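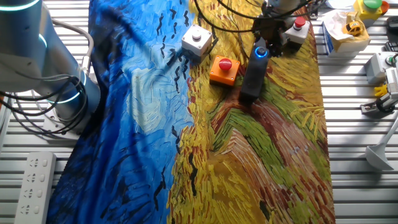
Gemechu Bogale

Figura 2. Botões de formatos diferentes sobre o tecido estampado.

4.2 O tecido pintado e a leitura das cores

Quando começamos a pensar em que superfície apoiar os botões, a escolha mais cômoda teria sido um pano liso, cinza ou bege, como fizemos na primeira etapa com o catálogo da Mindcombe. Foi Damián Villalobos quem insistiu numa estampa, e devo a ele boa parte do que segue. O argumento dele era simples e, a meu ver, generoso com quem vive entre coisas: em casa, na oficina ou na cozinha, um botão quase nunca aparece sozinho contra um fundo limpo. Aparece em cima de toalhas, ao lado de rótulos, sobre azulejos floridos, e é ali que o olho precisa encontrá-lo.

O tecido que acabamos adotando (Figura 2) traz uma paisagem à maneira de Van Gogh, com um azul revolto de um lado, salpicado de marcas pretas que lembram corvos, e do outro uma massa de amarelos, ocres, verdes e vermelhos ferrugem que faz pensar num trigal. Os dois campos se encontram numa linha ondulada, e essa linha nos interessou desde o início, pois oferece num mesmo pano dois fundos de temperatura muito distinta e ainda uma zona de transição. Deixamos o tecido com as rugas que tinha. Passar a ferro chegou a ser discutido (longamente, confesso, e com café), mas uma toalha de uso diário também enruga, e preferimos não apagar isso.

Quanto aos botões, procuramos peças que diferissem em cor, altura e forma do acionador. O botão de emergência vermelho, em formato de cogumelo, vem montado numa caixa laranja e fica sobre o amarelo; é o caso em que a convenção de cor trabalha a favor do objeto, embora o laranja da caixa seja parente próximo do fundo. A caixa branca com o pequeno botão redondo cinza ocupa a fronteira entre o azul e o amarelo. Há também uma caixinha branca menor, com botão vermelho redondo, e um dispositivo preto alongado, deitado de lado, cujo botão tem um anel azul aceso. Este último lança uma sombra escura sobre as pinceladas amarelas e verdes, e a sombra, como veremos, deu mais trabalho aos participantes do que a própria estampa.

Participaram 50 pessoas, recrutadas em maio entre frequentadores da biblioteca Pirnach, e reunimos 1.590 respostas válidas. A cada pessoa pedíamos que dissesse qual peça notava primeiro e que explicasse, com as palavras que quisesse, de onde vinha essa impressão. O cogumelo vermelho foi a primeira peça citada em 87 por cento das respostas. O resultado em si não surpreende muito. Mais instrutivas foram as justificativas, porque várias pessoas falaram da altura e do volume do botão antes de mencionar a cor, e uma delas o comparou, com muito carinho, à tampa do açucareiro da avó.

O botão cinza teve sorte bem diversa. Nas entrevistas ele foi descrito como "discreto", "educado" e, numa formulação que adotamos como rótulo de análise, "um botão que espera". Suspeitamos que a posição na divisa dos dois campos tenha pesado, e gostaríamos de repetir a sessão com a peça inteiramente sobre o azul. O anel azul do dispositivo preto, por sua vez, foi associado às pinceladas do outro lado do tecido por pessoas que não se conheciam e que responderam em horários diferentes. Voltaremos a essa afinidade de cor na seção 5, junto com os 2 casos em que o participante pediu para tocar o pano antes de responder.

Buscar no acervo Digite um termo Buscar

Itens relacionados
Tapia: estampas domésticas e atenção visual
O botão como objeto de mesa
Cadernos Plilis: cor, volume e hábito

Contato | © Cadernos Plilis | Voltar ao topo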